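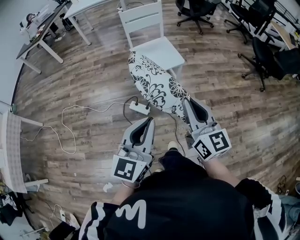 12 Feb 2024. Bench notes, steam iron repair, the Stella. Third attempt at making it stop spitting. The complaint on the ticket was "brown water on good shirts," which covers most of the faults an iron can have, so I started with the soleplate off and the chamber open on the bench. Scale everywhere, the color of weak tea, packed hardest around the inlet to the drip valve. For the press test we want a patterned cover, something like the black-and-white floral on that ironing board, only the other way around: lots of white and not much flower, so a brown spot has nowhere to hide. A busy print forgives an iron anything. I have passed at least one bad repair that way and would like not to pass another.

**Descale**

Citric acid, 45 grams to the liter, warm. Ramil Agbayani swears by white vinegar and left me a sticky note to that effect, stuck to the citric acid. Vinegar works. It also makes the whole room smell like a pickle for the rest of the week, and the last time he used it a customer brought her iron back because her pillowcases smelled of salad.

First soak, 17 minutes. Fizzed nicely, then sulked. Poured off, fresh solution, same again. Second pour came out with flakes in it the size of oatmeal. Third came out clear, which I didn't trust, so I tapped the chamber with the handle of a screwdriver and got another spoonful.

Rinse with tap water, then distilled. Don't skip the distilled. Our tap water is the reason we have a trade.

**Drip valve**

The needle was fine. The spring was not. It measured short against the one in the spares drawer and had a rusty waist where it sat in the wet. Swapped it. The spare is from a Cirholm, a hair stiffer, and fits if you don't look at it too long. Steam knob now turns with a click it never had before. I've decided the click is an improvement and will say so if asked.

The O-ring was flat on one side. New one from the Jasthorpe assortment box, the size in the second row that everyone puts back in the third row. I have relabeled the third row. Please stop.

**Thermostat**

Here's where the afternoon went. Cold resistance across the heater read 45 ohms at the terminals, steady, no leak to the soleplate. So the element is innocent. The thermostat opened late on the low setting, and then on the next cycle opened early, and then behaved itself perfectly while I was watching with the meter in my hand. Put the meter down, it wandered off again.

Contacts were pitted. Cleaned them with a strip of card and a little alcohol, turned the trim screw back a quarter and let it cycle while I ate lunch standing up. On the low mark the plate now holds at 81 C on the probe between clicks. That's low for steam, which is the point: at that setting the valve ought to stay shut, and on this one it used to dribble like a toddler.

**Press test**

Old bedsheet, folded over twice.

- Low, steam off: dry, no marks.
- Medium, steam on: one drip in the first pass, clear.
- High, steam on: good cloud, no spit.
- High, tipped on its heel and back down: brown fleck. One. Small, but I saw it and it saw me.

Flushed again, refilled with distilled, repeated the tip test until my wrist complained. No more flecks. I'd still like it to sit overnight full and be tested cold in the morning before anyone writes "fixed" on the ticket.

**Loose ends**

The Enriquez parts list shows the soleplate gasket as discontinued since September, and the replacement has 2 holes where ours has three. I cut one from sheet with the leather punch. It's ugly and it seals. Template is in the envelope taped inside the cupboard door, marked GASKET, under the takeout menu.

Cord sleeve is cracked near the handle. Not on the ticket, but I'm not sending it out like that. Need heat-resistant sleeve, a short length. Ramil, if you're ordering anyway, add it, and maybe leave off the vinegar.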